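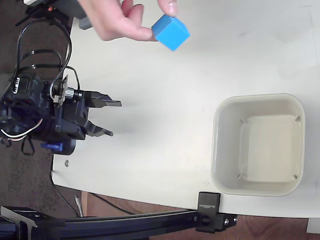 A blue foam cube, the open gripper and the bin it is meant for.

Bivow desk arm kit, a long-term review
By Catinca Zamfir, January 2019

I bought the Bivow kit back in July with one thing in mind, and that was collecting pick-and-place examples at home without begging for time on the big arm at work. Half a year and 4,000 recorded episodes later I feel I know it pretty well, so let me ramble a little.

Putting it together took me 2 evenings. The booklet is fine up to the wrist, and then it gets vague just when you'd like a drawing. Leave plenty of slack in the cables (I didn't, the first time, and had to cut every zip tie and start over). My friend Teodor Hodoroagă built his in one evening, but he has smaller hands and more patience.

For the actual collecting I use the Navau recorder, which saves the joint positions and the video together and lets you throw away a bad take with one key. You'll want that key! My usual task is a soft cube into a square bin. I hold the cube out at a new spot and a new tilt, the arm is driven over to take it, and off it goes across the table. Foam cubes are lovely for this work – they forgive a clumsy grip, and they don't chip the table when they fall.

The gripper is the best part of the kit. The flat pads hold a small cube nicely even when it comes in crooked, and mine are still the original pair. The motors are a bit noisy, and the base joint drifts if you run it for hours, so I recalibrate every couple of hundred takes. I'd also budget for a better clamp and a stiff rail, as a camera that creeps even slightly over a week will spoil more examples than you'd think.

How good is the data? The policy I trained on my first batch was hopeless with tilted cubes, and that was my own fault for always offering them square. Once I mixed up the angles it got much better. Silviu Onu ran the same recordings through his setup and saw the same thing, which cheered me up no end.

I'd give it 5 out of 6. The missing point is for that wrist page in the booklet.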